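Old drives, new tricks at Cidthorpe

The water treatment works at Cidthorpe has 1,492 instrument and motor points, and until last year most of them reported to a control room through cabling laid when the plant was built. Replacing that cabling was never going to be cheap. The site has two main pipe galleries, both narrow, and any work in them means taking pumps out of service.

Imani Achterberg has been the controls engineer on site for seven years. She inherited a set of drawings that did not match the panels and a spares cupboard that was running down. When a drive failed, her team would repair it with parts from another one. "We had four good input cards left on the shelf," she says. "After that we were buying second-hand and hoping."

The company chose to keep the field wiring where it tested sound and change everything at either end of it. New input and output racks, supplied by Varkomine, were built on plates that fit the old panel cut-outs. The terminals are in the same order as before, so a technician can move a loom across wire by wire without relabelling it.
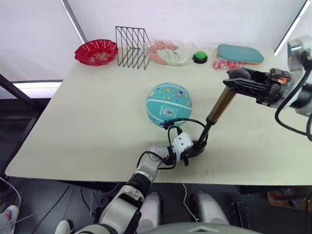

Two arms at work on a pole at a tabletop, with a child's basketball beside them.

Testing took longer than fitting. Each point was checked from the instrument to the screen, and the results were entered in Drodulico, the maintenance package the works already used for pump servicing. Kjell Dahlgren, who led the commissioning team, wanted alarm limits checked at the same time. That added three weeks to the programme. It also brought up a tank level alarm that had been set above the overflow pipe.

The changeover was done one process area at a time, starting with the sludge presses, where a stoppage does the least harm. Filters came next. The chemical dosing plant was left until March, when demand is low and the operators could run it by hand for a shift if they had to. They did so once, for an afternoon, after a network switch was set up with the wrong address.

Operators were less keen on the new screens than the engineers had expected. The first versions used grey for equipment running normally and kept colour for faults, and several people on nights said they could not tell at a glance which pumps were on. Dahlgren's team added a plain text label next to each pump symbol.

The system now handles 1,853 points, the extra ones coming mostly from vibration and temperature sensors on the larger motors. Achterberg plans to leave the second gallery's cabling alone until the inlet pumps are due for overhaul.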